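Did carrots really help pilots see in the dark?

You may have heard this one from a grandparent: eat your carrots and you'll see at night, just like the pilots in the war. It's a good story. Should you believe it?

Start with the bit that's true. Carrots have a colouring in them that your body turns into vitamin A, and your eyes need vitamin A to work in dim light. People who get far too little of it can go night-blind.

But most people already get enough. Once you have enough, extra carrots don't give you extra eyesight. You could munch through 1,000 of them and still bump into the couch on the way to the loo.

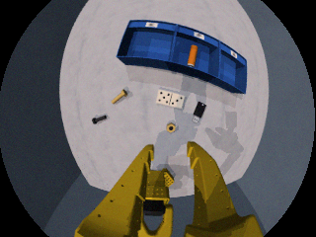

So how did night pilots find other planes? Some of them had radar on board, a machine that sends out radio waves and picks up the ones that bounce back. Radar was a secret, and newspapers printed the carrot story instead. Did it fool the enemy? Plenty of books say so -- but the proof is pretty thin, and I'd want to see more before I repeated it.

What about glasses? Carrots can't fix those either. If the board at school looks blurry, that's usually to do with the shape of your eye, and no vegetable will change it. Air force doctors tested eyes with charts and lights. They didn't ask what was for tea.

Eat carrots if you like them. I do, mostly raw.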